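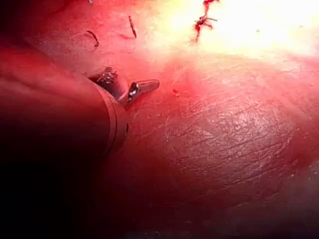
Clodagh Phelan wrote back to the June call: I'd have signed up on the spot but I couldn't tell if you wanted people who can already sew or people who can't. Please say so at the top next time.

OK so, at the top. BOTH. Beginners very welcome, lifelong menders too.

CALL FOR HAND MENDERS - THE PLUDNESS MENDING TRIAL

We need people to mend things at home over the winter and tell us how the mends hold up. Coats, bags, gloves, dog harnesses, that kind of thing. You sew by hand, wear or use the item like normal, fill in a short card once a month. No machine sewing please, we did that last year and the cards are still in a box waiting to be typed up.
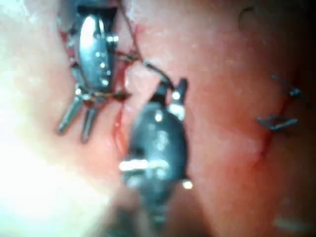
STIKERO Issue 3, October 2020

What you get: a thread kit from Macedo (waxed linen, plain polyester, two needles, a thimble if you ask), the printed stitch guide, and $2 a card for your trouble. Not much, we know. Postage is covered both ways. Kosa is lending us the small hand awls again, those have to come back.

What you need: three items with a split, a rip or an open seam. Decent light. Patience for the fiddly bits. You should be 18 or over and have a mailing address in the US.

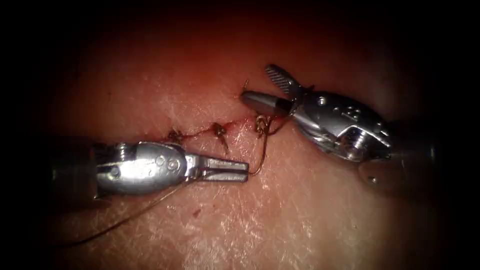 Continuous or separate stitches is the big question this round. Half of you will run one long thread down the rip, whip stitch or running stitch, your pick. The other half tie off every stitch on its own, same as the short straight cut with the three knots - each one stands alone, so if one lets go you still have the others. Slower to do, more ends to trim. Last round everybody picked the running stitch so we learned nothing, so this time we assign it. Please don't swap. If you hate your method write that on the card, we do read them.

Leather people, we are short of you. Last time it was nearly all denim and wool. If you have an old bag with a split side or a work glove gone at the thumb, put it first on your form. Soft leather is fine, and so is the fake stuff as long as you tell us

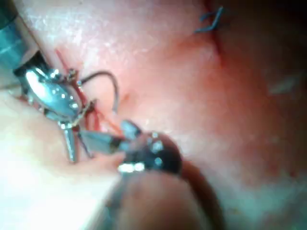
which it is, and how old if you remember. Thick belts and boot soles no, the awls won't take it.

To apply: send your name, address, your three items and how long you've been sewing (never is an anser). One email, no attachments over 2 MB. Put MENDER in the subject line or it goes in with the newsletter replies and gets lost. Kits go out in the order we hear from you, untill the thread runs out.

Also looking for one person to type up cards, paid by the hour, from home. Neat and quick, must be able to read bad handwriting. Same email, put CARDS instead.

Questions to the Stikero desk, not to Macedo - they only pack the thread.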